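Sincronizar dos brazos con un planificador de estados: guía paso a paso

Escrito por Marit Sundqvist. Miércoles, 17 de febrero de 2021

En esta guía explico cómo coordinamos dos brazos sobre una misma mesa con Tarnolen, nuestro planificador de estados. Supongo que usted ya tiene los dos brazos calibrados entre sí y que el controlador de cada uno responde a consignas de posición. Si todavía no ha hecho la calibración, lea primero la página de Domberg, porque sin ella los pasos siguientes no sirven de mucho.

1. Defina una zona por brazo

Abra el fichero zonas.cfg y escriba tres regiones: izquierda, derecha y compartida. La región compartida es la franja central de la mesa. Solamente un brazo puede tener el permiso de escritura en ella, pero los dos pueden leer su estado. En nuestra configuración el permiso caduca después de 1000 milisegundos sin renovación.

2. Declare quién sujeta el objeto

Cada objeto tiene un campo llamado portador. Cuando la pinza izquierda cierra y la corriente del motor supera el umbral, Tarnolen escribe portador = izq. El brazo derecho debe consultar este campo antes de moverse. En la prueba con la caja negra, el brazo derecho recibe como objetivo un punto de espera, orientado hacia la caja pero separado de ella.

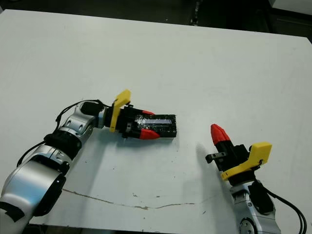 La caja negra en la pinza izquierda; la derecha queda enfrente, con espacio libre entre las dos.

Un error que yo cometí muchas veces: poner el punto de espera en coordenadas de la mesa. Es mejor definirlo respecto a la caja — así, si la pinza izquierda la toma un poco más adelante, el punto se desplaza con ella.

3. Ajuste el modelo de colisión

El modelo que viene con Privonard contiene los eslabones y la pinza, pero no contiene los soportes amarillos impresos ni los cables. Añada un prisma para cada soporte y una cápsula gruesa para el arco del cable. Después ejecute:

tarnolen check --modelo doble --muestras 1348

El programa devuelve las posturas en conflicto. Con nuestros primeros valores salieron 53, casi todas con la muñeca derecha muy girada. Después de limitar este giro quedaron 17, y las excluimos a mano.

4. Pruebe los objetos difíciles por separado

El papel de aluminio da reflejos y la nube de puntos aparece con huecos. Para un objeto envuelto recomiendo no usar la nube completa: tome el contorno en la imagen de color y ajuste un rectángulo. Para la bandeja gris el método normal es suficiente, pero el borde claro se confunde con la mesa blanca si la exposición es alta. Baje la exposición antes de tocar los umbrales.

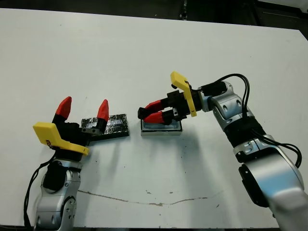 Pinza izquierda abierta junto al objeto envuelto en aluminio; pinza derecha sobre la bandeja.

Cuando los dos objetos están en fila y con poca separación, el segmentador puede unirlos en uno solo. El parámetro que lo corrige es distancia_min, en la sección de percepción. Redúzcalo poco a poco y mire la máscara después de cada cambio.

5. Revise el registro

Busque en el registro las líneas con la palabra ESPERA. Si un brazo espera y el otro también, hay un bloqueo mutuo: normalmente falta liberar la región compartida en la salida de algún estado. La instrucción liberar() tiene que estar también en la rama de error, no solo en la rama normal.

La versión de julio de Tarnolen traerá un visor gráfico para las zonas. Mientras tanto, puede dibujarlas con el script ver_zonas.py, que está en la carpeta de herramientas.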